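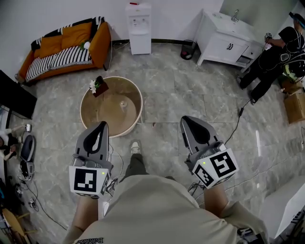 # How to tidy a small sitting corner in one short session

Mar 26, 2026

In my home the corner with the sofa is the place where everything lands. Keys, cups, a sock, the mail. For a long time I cleaned it only when guests were coming, and then I was always in a hurry. Now I do it with a fixed order, and it takes me 46 minutes if I also wash the floor. Without the floor it is much shorter.

The order is made for a simple corner: an orange sofa with a striped blanket and mustard-orange cushions, a round table of light wood, one potted plant, tiled floor. If you have a rug or more furniture, you must add your own steps.

## What you need

- a basket or a box for things that belong in other rooms
- 2 soft cloths, one for damp and one for dry
- a broom or a vacuum cleaner with the brush for hard floors
- a bucket, and a floor soap without wax (I use the one from Nimora)
- a small cup for watering

## Step 1: Pick up from the floor first

Many guides tell you to begin at the top and go down. For dust this is correct, but for loose objects I prefer the floor first. Small things close to the table or under the sofa are easy to kick away when you walk back and forth with a blanket in your arms.

Walk one time around the table and put all small things in the basket. Do not carry them to their rooms yet. If there are cables on the floor, move them to the side of the wall, so you will not step on them later with wet shoes.

## Step 2: The blanket and the cushions

1. Take the cushions off and put them on a clean chair.
2. Fold the blanket inward, so the crumbs stay inside, and shake it outdoors.
3. Brush the seat of the sofa, and do not forget the gap behind the seat.
4. Put the blanket back. It should cover the seat and go up a part of the back.

A striped blanket shows every mistake. I look at one stripe only, usually the one nearest to the front, and I make this stripe parallel with the edge of the seat. The others then follow, more or less. If the blanket slides, push a fold of it into the gap behind the seat with your flat hand.

With two cushions, I put one on the left and the other further to the right, a little back. Side by side in the middle they look stiff to me, but it is a matter of taste.

## Step 3: The round table

A table with a raised rim is nice to have, but dust collects in the low part. Remove the plant before you wipe. Start in the middle with the damp cloth and go in circles to the outside, then wipe the rim, and dry it immediately with the second cloth. Wood does not like water that stays.

If there is a small fitting in the center, wipe around it with one finger inside the cloth. Do not pour any water there.

## Step 4: The plant

I have kept my white-flowering plants on the rim of such a table, and this works only with a small pot. Check that it stands level and push it very lightly. If it moves, choose another place.

Take off the dry leaves and old flowers. Touch the soil, and give water only if the top is dry. Do this at the sink and let it drip well before you bring it back. From April my plants want more water, so then I check them more often.

## Step 5: The floor

Sweep from the wall under the sofa toward the center of the room, and after that around the table. For washing, pour 4 liters of warm water in the bucket and add the soap as the bottle says. Too much soap leaves a gray film on tiles, and light tiles show it very well. Wring the cloth strongly and go backward to the door.

If you have a stain in the joints between the tiles, use an old toothbrush with the same water. I tried also a special paste from Kiiskinen, and I did not see a big difference.

## Step 6: Empty the basket

Carry the basket from room to room and empty it completely. When I leave it "for the evening", it is still full the next week. Hang the two cloths to dry before you put them away, and rinse the bucket.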